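Subject: Re: [lamps] Mercury streetlight heads, ballast hum and swapping to a choke

Thanks for the replies on the Zastport heads. I've had both of them open on the bench since the last message, so I can answer most of what was asked.

They are 80 watt mercury, gear in head, aluminium canopy with a prismatic bowl. The paint has gone chalky and the gaskets have turned to crumbs, but the porcelain lampholders are fine and the wiring under the gear tray is still flexible. One has a Tronis choke and the other has a Hsu, which I think was fitted later as the mounting holes don't line up and somebody has used a self-tapping screw on one side only. The loose side is where the hum was coming from. I put a proper bolt and a rubber washer through it and the noise dropped to what you'd expect.
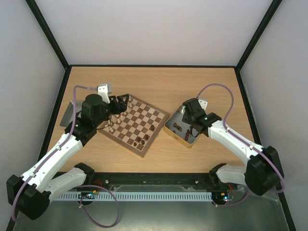
The capacitor in the first one had leaked, so I've taken it out and will replace it. The head runs without it, just at a worse power factor. The second capacitor measures a bit low but isn't swollen. I'll probably change both while I'm in there.

On 3 April, sorry, in April, the question came up of what lamps people are using in these. To quote the original:

> Lamisi Arthur wrote:
> I have a box of 12 clear 80 W lamps and 2 coated ones. The clear
> ones run up with a much greener colour and I find them hard on the
> eyes through a prismatic bowl. Has anyone compared the two in the
> same head? Also, how long are you leaving them before a restrike?
> Mine takes longer in the enclosed head than it does in the open
> on the bench.

I have compared them now. With the coated lamp the bowl lights evenly and the colour is closer to what I remember on our street. With the clear lamp you get a bright line down the prisms and the green is obvious on anything painted red. For a display I'd go with coated. Please keep the clear ones for open reflectors and don't run either kind if the outer glass is cracked, as the UV is not worth the risk.

Restrike time in the closed head is longer for me too. The arc tube has to cool before it will start again and the canopy holds the heat. I don't cycle them. If one goes out I switch it off at the wall and leave it for 20 minutes.

I also tried a Prukora retrofit LED in the second head, with the choke bypassed. It fits the lampholder but sits too low in the bowl, so the bottom is bright and the sides are dull. It's back in its carton.

Still to do on both heads: new gaskets, new capacitors, earth lead to the canopy, and a photocell socket for the one that lost its cap. If anyone on the list has a spare bowl clip, I need one. The spring type, not the wing nut.
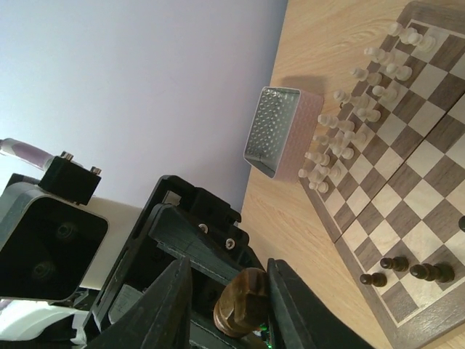

Lamisi Arthur: I'd check the tapping on that Hsu choke before you leave it running for an evening. Mine had separate terminals for 230 and 240 volts and had been wired to the lower one, so the lamp was being overdriven and the choke got hotter than it should. Moving one wire fixed it. I have a spring clip you can have for the postage, though the plating is worn. For gaskets I used silicone sponge cord cut to length and joined with silicone adhesive. The foam strip from the hardware store didn't last in mine.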